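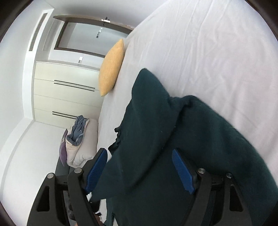

Folding cloth: why a fold holds and why a crease forms

A shirt, a jumper or a dressing gown is made of fabric. Fabric is a sheet of yarns, and yarns are bundles of thin fibres twisted together. A sheet of fabric bends easily in almost any direction. It does not stand up by itself for long, and it does not keep a neat shape unless someone gives it one. Folding is the usual way of doing that.

Woven and knitted

There are two main ways to make fabric from yarn.

Woven fabric has yarns running lengthwise and yarns running across. They pass over and under each other at right angles. Most bed sheets are woven. A woven sheet stretches very little if you pull along the yarns. It stretches more if you pull from corner to corner.

Knitted fabric is made of loops. Each loop is pulled through the one before it. When you pull a knit, the loops change shape and the fabric gets longer or wider. When you let go, most of the loops return. Cuffs and collars are often knitted in ribs, which are raised lines with grooves between them. Ribs stretch sideways more than a flat knit does.

What happens in a fold

Take a flat piece of cloth and bend one half over the other. The fibres on the outside of the bend are stretched. The fibres on the inside are squeezed. In a thin cloth the difference is small, so the fold can be sharp. In a thick cloth the difference is larger, so the fold has a rounded edge.
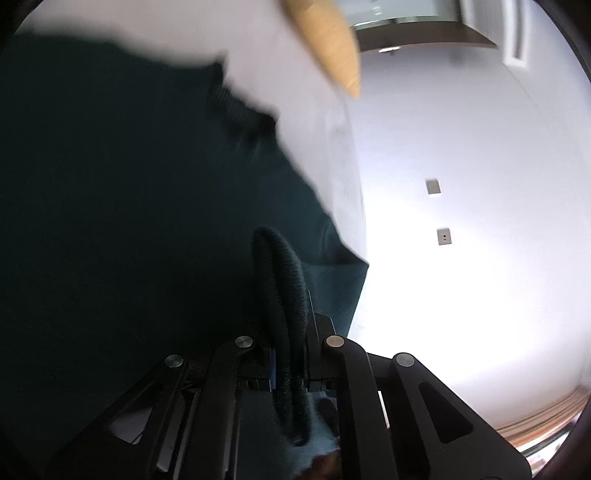 Pinching a piece of cloth makes a double layer. The two layers touch along their inner faces, and there is a groove where they meet. If the pinch is near an edge, a corner of the cloth may stick out to the side. Friction between the layers helps to keep them together. Friction is the force that resists sliding. Rough or fuzzy fabrics have more of it than smooth ones, so a satin scarf slips off a pile more easily than a wool one.

Folds and creases

A fold is a bend you can undo. A crease is a bend that stays as a line after the cloth is opened. Creases form when fibres are held in a bent position for a long time, or when heat, water or weight is added. Cotton creases readily. Wool springs back. An iron removes a crease by heating the fibres while they are pressed flat.

Folding a garment on a bed

A bed is a good surface because it is wide. Its softness is a disadvantage -- smooth the sheet first.

Spread the garment with the front facing down. Pull the corners outward until the large ripples are gone. Lay the sleeves across the back. Fold in the sides so that they meet near the middle, then bring the bottom up to the collar. Press with a flat hand from the centre to the edges to let the air out.

Lint is made of short fibres that have come loose. It shows most on dark colours. Pick it off before you fold, or it will be trapped between the layers.

Something to try

You need a sheet of newspaper and a tea towel. Fold each one in half, then in half again, and keep going. Every fold doubles the number of layers. Write down how many folds you can make before the bundle will not stay shut. Compare the two -- the paper keeps its creases and the towel pushes back.

Text: Sofia Carrilho
Checked by: Eduardo Barreto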